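Ollar Parallel-Link Gripper: Finger Link Screw Notice and Replacement Kit

Service page for arms used in desktop computer teardown and drive removal
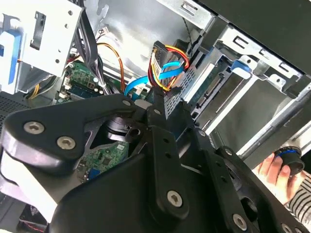
What happens if a finger link screw works loose while the gripper is inside a computer case?

The fingertip drifts sideways under load and the controller doesn't know it. The motor still reports the right position, so the arm carries on with the move, and the tip can press on a connector, a cable or the board next to the one it was sent to. In the worst report we have, the screw came all the way out and dropped onto a motherboard with standby power still present.

What this page covers

This page explains the fault, how to check for it, and what is in the replacement kit. It applies to Ollar grippers with the perforated finger links, fitted to any arm. If your gripper has solid links, you have the later version and don't need the kit.

The fault

Each finger is driven through flat black plates joined by hex-socket screws. The screws act as pivots, so they have to hold the plates together without clamping them. On early units the screws were set with a thread locker that softens when the joint is worked hard for long stretches. Pulling stuck SATA connectors is the job that does it most often. The gripper closes, pulls, wiggles and pulls again, and every wiggle turns the pivot a little in both directions.

Once the thread locker lets go, the screw backs out slowly. The first sign is a fingertip that feels loose from side to side. The second is a click when the gripper opens. After that the screw head can stand high enough to catch on a drive bay rail, and the arm will stop on a force limit or bend the rail.

How it was found

The fault was first logged by Kulsoom Kiani at the Tirkau refurbishing shop in July. Her cell had stopped three times in one shift with a force limit alarm, always on the way out of a case. The alarm text pointed to the wrist, so the wrist was changed first. That made no difference. Gijs Kuipers from our service desk then asked for the fingers to be checked by hand, and the lower pivot screw on one of them could be turned without a key.

We took back that gripper and others from the same batch. The screws that had moved were all on the finger links. The screws on the larger curved plates had kept their torque, and they are not part of this notice.

Stop using the gripper if

A fingertip moves sideways when you push it with one hand and the power is off.
Any finger link screw turns without a tool.
A screw head stands above its boss.
The gripper clicks on opening.
A screw is missing. Find it before you power up the computer being worked on.

Checking a gripper

Move the arm clear of the case and park it. Press the emergency stop and lock out the arm supply. Don't rely on a program pause. The gripper motor stays live in pause and will close if the controller gets a stale command, and the space between the links is small enough to trap a fingertip.

Hold each finger near the tip and push it left and right. A sound joint has no play you can feel. Then fit the hex key to each link screw and try it gently in both directions, using no more than finger pressure. If it holds, draw a paint line across the screw head and the boss. A broken line at the next check means the screw has turned.

Check every 1,000 cycles until the kit is fitted. After that, the usual service interval applies.

People working beside the arm

Several shops run this job with a person reaching in to hold a cable or pass a tool. With the old screws in place, we ask that hands stay out of the case while the arm is powered. A loose finger can slip off a connector under load and snap across the opening. There is one reported injury, a cut knuckle, and it happened this way. Wear close-fitting cuffs and keep lanyards tucked in.

The computer must be unplugged from the wall before the gripper goes in. Switching it off at the front is not enough.

The kit

Part number: Ollar 565
Contents: 8 shouldered pivot screws, matching thin washers, one tube of thread locker, a hex key, a paint marker and a printed torque card
Fits: all Ollar grippers with perforated finger links
Fitting time: under an hour with the gripper on the bench
Price: free for affected grippers, one kit per gripper
Returns: old screws can be thrown away unless the service desk has asked for them

The new screws have a shoulder that bottoms out before the plates are clamped. They can be tightened fully and the joint will still move. Do not mix old and new screws on the same finger.

Fitting notes

Work on one finger at a time so the links stay in order. Clean the old thread locker out of the holes completely, as the new one won't cure over it. Leave the gripper overnight before use. Run the homing routine afterward and teach the fingertip position again, even if it looks right. The shouldered screws take up play that the old program may have been allowing for.

Zirard controllers need one more step. Open the tool page, clear the stored finger offset and save. If the old offset stays in memory, the fingers will close off center.

Known limits

The kit does not fix bent links. If a finger has hit a drive cage hard enough to stop the arm, lay the link on a flat surface and look for light under it. Bent links have to be replaced and are charged as normal spares.

It also doesn't change what the gripper can pull. Connectors with a metal latch must still be released before the arm moves back. The Sepúlveda fingertip set has a narrow tip for pressing latches and works with the new screws.

Ordering

Send the gripper serial number and a delivery address to the service desk, attention Apinya Thongsuk. The serial number is on the mounting flange, under the cable exit. Shops with more than one gripper can send a list. If a screw has already come out, say so in the message and hold on to the gripper as it is until you hear from us.

Page updated January 31, 2025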